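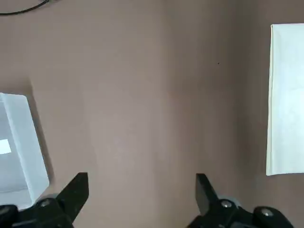 4.2 Putting things away

I'll admit I thought this would be the easy section. Tidying a table is a chore I hand to my nephew, and he does it while talking. We ran 50 trials per task with the Stodetti policy, and the tidying set gave us 18 clean finishes (the wiping set, in 4.1, did much better!).

Figure 3. Work table, arm and storage bin.
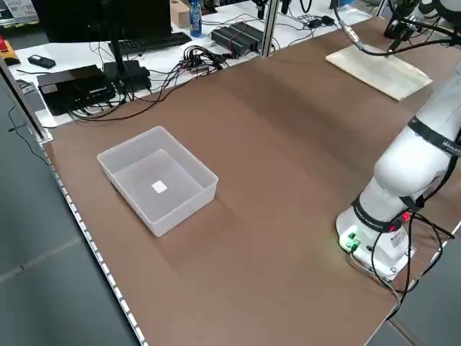 My own hunch is that small flat things are where home robots still lose to people, and I'd say the same for the shop floor at Primgate. Fingers want a side to squeeze, and a thin item barely has one. Take the little white square on the floor of the bin in Figure 3: I'd slide it up the wall with a fingertip and never think about it, but a two-finger gripper has to get down between the walls first, and then find an edge. Shirin Shokri suggested a softer fingertip, and we try that in Section 5. So can it tidy up yet? Big items, mostly yes. Flat ones, I'd still do them myself.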